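Brodetti vs. Chukwu in sim, part 2: handle pulls

11/08/2026

Part 1 covered pick and place on the table. The two grippers came out close enough that I didn't want to choose on that basis, so I moved on to the appliance door, with the same apartment model and the same arm controller (Hukholm, stock gains).

The handle is a long, thin vertical bar, black on a dark front. Depth is fine on it. Color segmentation is poor, and I ended up feeding the grasp planner depth only.

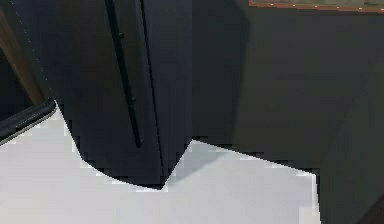
Each gripper got 400 pulls from randomized base poses. The Brodetti has flat parallel fingers and lost its hold 13 times, mostly when the wrist came in with too much roll. The Chukwu has curved fingertips that wrap the bar, and it lost its hold 60 times. I expected the reverse. My best guess is that the collision mesh on the curved tips is too coarse and contact drops to a single point under load. I haven't tried a finer decomposition yet.

Runs that failed before the gripper reached the handle were thrown out and repeated. Nearly all of them were navigation failures at doorways, where the planner cut the corner and the base hit a post. Raising the inflation radius fixed most of that.

The white floor blows out with the default lighting, so I also turned off visual odometry and used ground truth pose for both grippers. 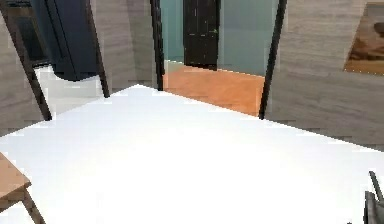
Controller settings

Impedance mode, 2,266 N/m along the pull axis, everything else at default. Logs are in the Culthorpe repo under september-pulls.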